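Guests of Domum Ernham are asked to read the following answers before using the shared laundry room. Questions not covered may be put to the front office.

## Laundry and Folding

**When is the laundry room open?**

The room opens at 7:00 a.m. and closes at 10:00 p.m. Loads must be started no later than 8:30 p.m.

**How are machines paid for?**

Residents use their house card. Each wash requires 2 tokens, which are charged to the card at the reader by the door.

**May I use the folding tables?**

Yes. The tables are open to all residents. Please limit use to one table per household and clear it when finished - items left overnight are moved to the Lemaire Wing storeroom.

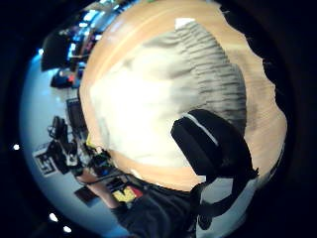

*Fabric on a wooden tabletop, with a small white tag near its upper edge.*

**How should ridged or textured fabrics be folded?**

Lay the item flat and smooth it by hand from the center outward. Fold along the direction of the ridges where possible. Do not iron on the tabletops; ironing boards are kept in Room 178.

**Do I need to label my belongings?**

Labels are recommended for towels, blankets and bed linen. Please write your room number on the care tag in laundry marker. Tumilance labels are sold at the front office.

**What happens to unclaimed items?**

Unclaimed items are held until the end of the following month. Those left after August are donated before the new term. To ask about a missing item, call extension 700.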